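Grasthorpe Car Owners Club
Minutes of the regular meeting, Friday, 7:30 in the evening, upstairs room at Adams

Chair: Unathi Le Roux
Minutes taken by: Deming Ye
Apologies were received from two members who are traveling.

1. Minutes of the last meeting

The minutes were read and accepted with one correction. In the item on winter tires, the word "front" must be "rear". The chair asked that the corrected version is put on the website and the old one is removed, so that we do not have two versions like last year.

2. Matters arising

The letter to the town office about the parking spaces behind the market was sent. There is no answer yet. Unathi will call them by telephone before the next meeting.

The broken trolley jack was discussed again. The seller wants to see the receipt, and the receipt is still not found. It was agreed to look one more time in the blue folder and then to stop discussing this jack.

3. The new Stineo wagon

This was the main item of the evening. Several members are thinking to change their car when the new Stineo wagon arrives, and the chair wanted to collect in one place what we know and what is only talk.

What we know from the dealer: orders will open in December. There will be a gasoline version and a hybrid version. The dealer at Trisimgate expects one demonstration car, and he offered that our club can have it for one morning. He could not give a price.

What is only talk: that the manual gearbox will disappear, that the spare wheel is replaced with a repair kit, and that the rear seats will slide. One member read the opposite on a forum about the seats. I was asked to write in the minutes that these points are not confirmed, so please do not repeat them as news from the club.

There was a long exchange about the touch screen. In the present model the heater has real knobs, and many of us like this when we drive with gloves. A member who tried the smaller Stineo, which already has the new screen, said she needed 10 minutes in the parking lot to find the rear defroster. Another member answered that he found it at once, it is under the second menu. The chair closed this part when it started to be about telephones.

The towing weight was also asked. Three members pull a trailer and for them this is more important than the screen. Deming will ask the dealer in writing for the towing weight of both versions, braked and unbraked, and will send the answer to everybody.

Decision: we accept the offer of the demonstration car. Each drive will be 5 miles, on the road to the reservoir and back, and drivers must bring their license. The list for names is with Unathi. It has six places, and if more people want to drive, we draw names.

4. Money

The balance of the club is 832 dollars. The largest payment since the last meeting was the insurance for the spring rally. It was proposed to buy a second battery tester, because the first one is always lent out. Some members thought that it is better to write down who has the first one. Agreed: I will start a borrowing notebook and we will look at the question again in spring.
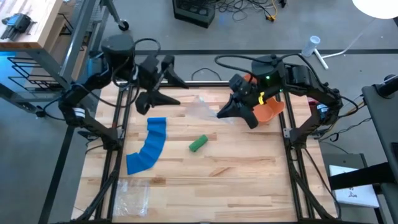 5. Winter check morning

The winter check will be held as usual in the yard at Adams, beginning at 9. We look at lights, tire depth, coolant, wiper blades and battery. We do not repair anything in the yard except bulbs and wipers. Last year one person began to change brake pads and the line was standing until noon.

Members are asked to bring their own washer fluid. A funnel will be there. Cars should enter from the lower gate and leave from the upper gate.

6. Any other business

A member asked if owners of electric cars can join the check morning. Yes, they can, there are still tires and lights to look at.

A pair of brown driving gloves was left in the room after the last meeting. They are with the chair.

The key of the yard must be returned to the bar downstairs the same evening and not taken home.

The meeting closed at 9:10.

Actions
Unathi: telephone to the town office; list for the demonstration car.
Deming: corrected minutes on the website; letter to the dealer about towing weight; borrowing notebook.
All: look for the jack receipt.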